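Brolturness: who gets to make the movies, in one messy spreadsheet

Readme, version 3

Hi! If you've landed here from the Sileo screenings page, welcome. Brolturness is a dataset of screen credits. It covers 387 short films and web episodes that played at small community festivals, and it records who did what on each of them, on camera and off. I built it over two winters because I kept sitting through Q&As where somebody asked how many women had shot the films on the program, and the whole row of us would look at our shoes.

Llinos Foulkes did the second pass on every record and caught an embarrassing number of my typos. Any that are left are mine.

What's in the download

credits.csv is the big one, one row per person per job per title. If someone wrote and directed, they get two rows. There are 743 different people in it.
titles.csv has one row per film, with running time, language or languages, and the festival where I first found it.
roles.csv is my attempt at tidying job names. "DOP", "DP", "cinematographer" and "camera" all end up in the same bucket, and you're welcome to argue with me over the last one.
notes.txt is where I dumped everything that wouldn't fit in a column. It's long and a bit grumpy in places.

All files are UTF-8, comma separated, with quotes around anything that has a comma in it. Please don't open credits.csv in a spreadsheet program and save over it, it will eat the accents in people's names. (I did this. I had to redo an entire Saturday's work.)

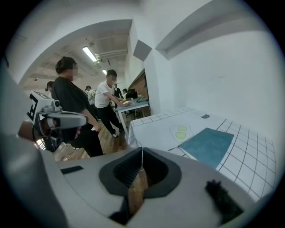 Role names gave me more grief than anything else in the project, and I still don't love how I handled the small departments. Grip is the worst of them. On a crew of five, the grip is also the gaffer and the driver and probably brought the sandwiches, and the credits just say "thanks to". Word searches are no help either, because "grip" also finds you every unrelated word that happens to contain it, and none of those has ever been owed a screen credit. So I went through the "thanks to" lists by hand and wrote to people when I could. Where I got an answer, the role_source column says "asked". Where I didn't, it says "thanks" and the role is blank.

How identity fields work

Read this bit even if you skip the rest! Nothing about gender, background, disability or language community was guessed from a name or a face. Every value in those columns comes from the person, either through the form I sent out or from a bio they wrote themselves. If they didn't say, the cell is empty. Empty means empty. It doesn't mean "majority", and please don't fill it in with one of those name-guessing tools.

People could use their own words, so the self_described column is free text in whatever language they answered in. I've left it alone. There's a rolled-up version beside it called group_broad, which is handier for charts and loses a lot.

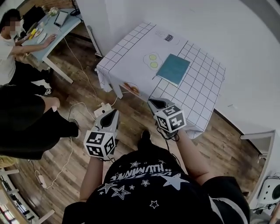 5 min read

Known gaps

Animation is thin. I only got proper credits for 17 animated titles, and most of those came from one program called Prasach, so don't draw any big conclusions there.

Sound people are under-counted. So are editors on anything shorter than three minutes, where the director tends to do the cut and forget to say so.

The Shin subset (120 titles, flagged in titles.csv) came to me as scanned program booklets. I typed it in myself, and the spelling of names follows the booklets unless the person wrote back with a correction.

I don't have pay data. I asked, early on, and the answers were so patchy I dropped the question.

Using it

Free for teaching, research, festival programming, zines, whatever you like, as long as you credit Brolturness and don't sell it. If you publish numbers from it, say which version you used and how you treated the empty cells, since that changes the results a fair bit.

Corrections and removals

If you're in here and you'd like to be changed or taken out, send me a note through the contact form with the title of the film. I don't need a reason. Removals get done first, then corrections, and a new version goes up in December with a list of what's different. Role fixes I'll sometimes batch if it's a busy month at work.

Changes since version 2

Split "hair and makeup" into two roles.
Added subtitlers, finally, who should have been there from the start.
Fixed the running times that were in seconds.
Merged a few doubles where someone had changed their name and asked to be listed under the new one only.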